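How to run a towel folding demonstration at an open day

These are the steps we follow at Ristolmont when visitors come to see the robot fold. I wrote them in November for the colleagues who will do it next time, and Mhairi Pollock corrected the order of two of them.

Before the doors open

Start the robot 40 minutes early and let it make two full folds with no visitors. Clear the table of cups, badges and leaflets. Put the visitor line on the floor with tape and test the stop button.

Choose towels with some pattern in the weave. Visitors at the back can follow a border band much more easily than a plain cloth, and they understand quickly which side is up.

During the demonstration

1. Invite no more than 14 people at one time.
2. Say what the robot will do before you press start. Two sentences are enough.
3. Lay the towel flat and step behind the line.
4. Stay silent during the first fold. Xiaoyan Tian takes the questions after it.
5. When the robot stops, switch the screen to the wrist camera view.

Showing the result

Keep the wrist view on the screen for 30 seconds. Ask the visitors to look at the layers along the side and at the rounded corner, and let them judge the fold for themselves.

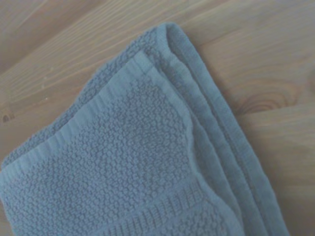 Wrist camera view: folded blue-gray towel with bobbly weave and ribbed bands, on the wooden surface.

After this, shake the towel open and let a visitor lay it down for the next round. Crooked is fine. If the fold fails, press stop, say so, and begin again with the same towel.

One round takes 18 minutes with questions. Write the number of rounds in the Flukari notebook before you go to lunch.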